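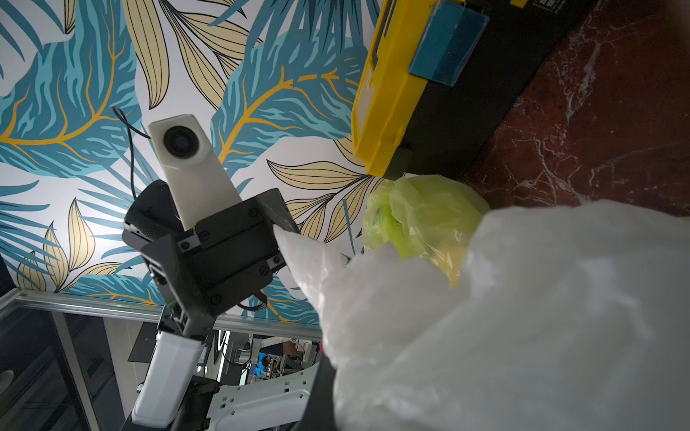 Leaf wallpaper and a white plastic bag.

Manikandan Shenoy had put off the wallpaper for 36 days. His aunt had chosen it before she went into care, and he had promised to have it up by September. He chose a cool morning and did the long wall first.

Venkatesh Annamalai came by at ten with two coffees and stood in the doorway.

"It's a lot of leaf," he said.

"She likes leaf."

They drank the coffee and talked about the bags. There were more than 70 in the hall cupboard, saved from every shop she had ever gone to. Manikandan wanted them sorted before the house was sold. Venkatesh thought they should go straight in the bin.

"She'll ask," Manikandan said. "She'll ask what colour they were."
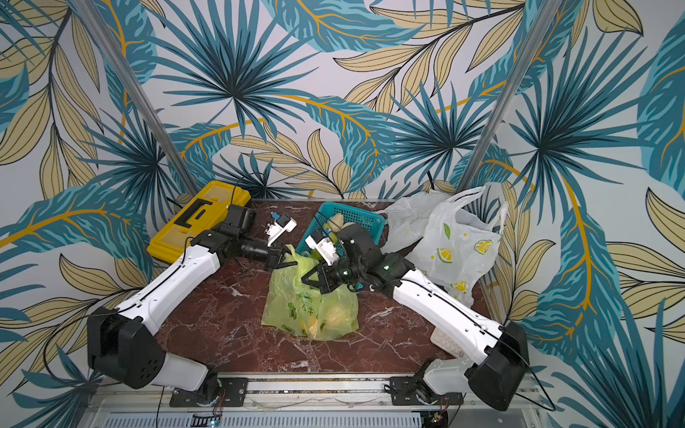 His aunt did ask, when he rang her that night. He told her the cupboard was nearly done and then she wanted to hear about the walls. He said the fronds were teal and dark blue, with yellow stems, and that they looked good with the dark red-brown marble. There was a yellow-green bag on the table too, he said – did she want it kept?

"Is it the one from Naidu's?"

"I don't know. It's a bag."

She was quiet for a bit. He could hear a television going in the next room.

"Keep it," she said. "Put the others in it."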